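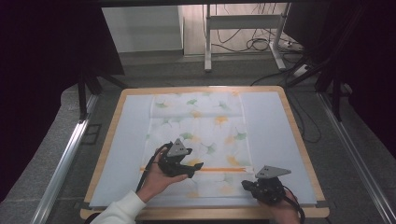 A cloth printed with pale green and orange-yellow leaves, laid over a blue-gray sheet.

Abugri arts grants: second round opens

The Abugri district arts fund will take applications for its second round until Mon 14 December. Money left over from the October round has been carried forward, so the total on offer is slightly higher than planned.

Four organizations were funded last time. Two are based in the town center, and the panel has asked for more bids from the outlying villages. Sellia, the touring theater company, received the largest award and will use it for school performances in the spring.

Individual artists can apply this time without a partner organization. The rule requiring match funding has been dropped for any request under $1,076. Larger requests still need a signed letter from the other funder, and an email will not be accepted in its place.

Naa Gbeho has taken over from Esi Darko as grants officer. Esi remains on the assessment panel until the end of the round.

Forms are at the Allilar library desk or can be sent by mail on request. Applicants who were turned down in October may resubmit, but should use the new form, as the budget page has changed. Decisions will be sent in writing within four weeks of the closing date. Late forms will be held over to the next round.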